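Meal kits and food boxes in Surstead: your questions
Last updated 2018-02-06

We get a steady trickle of emails asking whether the meal box firms now leafleting Plurkgate and the rest of Surstead are worth the money. We don't sell boxes and we don't take adverts from anyone who does. These are the questions that come up most, with the answers we give our own relatives.

What is a meal kit, exactly?
A cardboard box with the ingredients for a set number of dinners, measured out, plus recipe cards. You still do the cooking. People forget that last bit when they see the photos on the leaflet.

Which firms deliver here?
Two at present. Bakos covers the whole town. Altum covers Plurkgate and the streets near the station, though its website will happily take your order from further out and then cancel it the night before. Put your postcode in, by all means, but ring them as well.

Is it cheaper than going to the supermarket?
No. We have yet to see a week where it was. The firms like to compare themselves with takeaways, and against a takeaway they come out fine. Compare the same dinner bought off a shelf and the box loses, even allowing for the half jar of paste you'd be left with.

But the first box is nearly free, isn't it?
The first one is heavily discounted, yes. The second is discounted less and the third is full price. By signing up for the first you have agreed to all the others until you stop them. Read the page before the payment page. It's the dull one.

How do I cancel?
With Bakos, through your account, under "Plan" and then "Pause or change". The word "cancel" only turns up after you have said no to a pause, a smaller box and a voucher. With Altum you have to phone, and the line shuts at 18:00. Either way, get it in writing and keep the email. If a box turns up after that, contact the firm the same day and don't cook it.

Does it really cut food waste?
Maybe. You won't throw away half a bunch of coriander, that much is true. You will have a lot of little plastic pots and sachets instead, and ice packs that claim to be recyclable in small print that nobody at our tip seems to have read. If you already plan your meals and use your freezer, I doubt a box will save you anything.

Are the cooking times right?
Treat them as hopeful. They seem to assume that your onion is already chopped and your pan already hot. Add ten minutes, more if there are potatoes.

One of the leaflets talks about "next-generation kitchens". What does that mean for my dinner?
As far as we can tell, nothing. We asked Altum what was different about the food and were sent the leaflet again. A chicken thigh is a chicken thigh.
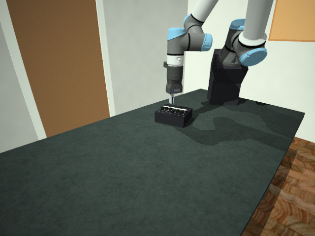

Are the portions big enough?
For two adults with desk jobs, usually. For teenagers, no. Altum's lighter range claims 2,177 calories across a full day of its meals, but that counts a breakfast and a snack pot you have to buy separately. The dinner by itself is modest. One Bakos pasta dish allowed 200 g of dried pasta for two, and that was a proper plateful.

What if I have an allergy?
Be careful. Both sites let you filter recipes, but a filter only hides dishes — it doesn't tell you how the food was packed. Check the label on every packet when it arrives, and ask the firm directly about traces. If the reply is vague, buy your food elsewhere.

Can they leave the box outside?
They can and they will. The insulation is said to last until the evening. We'd believe that in February and be much less sure in May, so if you're out all day ask a neighbour, and check that the meat and fish are still cold when you unpack.

So would you ever recommend one?
For a few weeks, perhaps, if you've got stuck cooking the same four dinners. Take the discount, keep the recipe cards, and put the cancelling date in your diary before the first box comes. The cards are the best part and most of the recipes work perfectly well with shop ingredients.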